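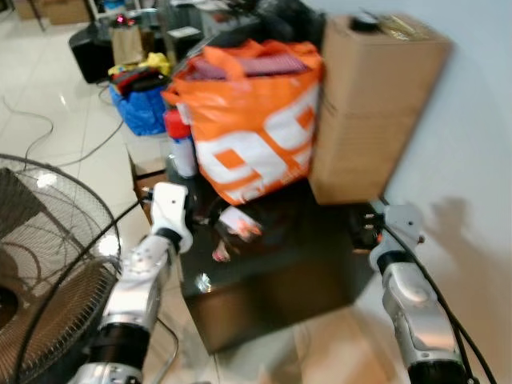

Gombridge dual-arm cell – monthly inspection, October

1. Guarding and floor
Walkway to cell: to be kept clear. Cables on floor: route along wall and tape down. OPEN.
E-stop, both arms: tested, OK.

2. Arms
Joint play, left and right: within limits.
Outer cable on right arm: check clips at each link. One clip replaced, Dravia part 158.
Base bolts: torque marks aligned.

3. Grippers
Finger covers: inspect for peeling or torn edges at the tip. Replace as a left/right pair, then re-zero.

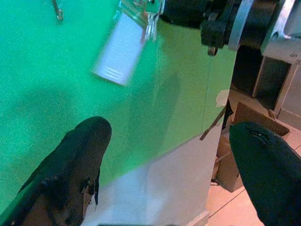 Wrist bracket screws: check by hand first, then with the 6 mm key. Do not use threadlocker on the camera side.
Open/close cycle: 400 cycles logged since last inspection. Full service due at 2000.

4. Hook panel
Hooks: check each for looseness – a turned hook shifts the hang point.
Panel face: wipe with dry cloth only.
Approach path: run at low speed, both arms, before release.

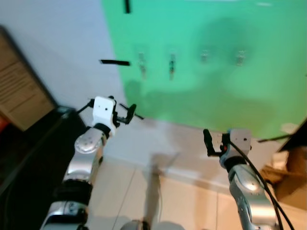
Item 4: both arms at the green panel, hook row at mid-height.

Result: released with one open item (floor cables). Recheck at next inspection.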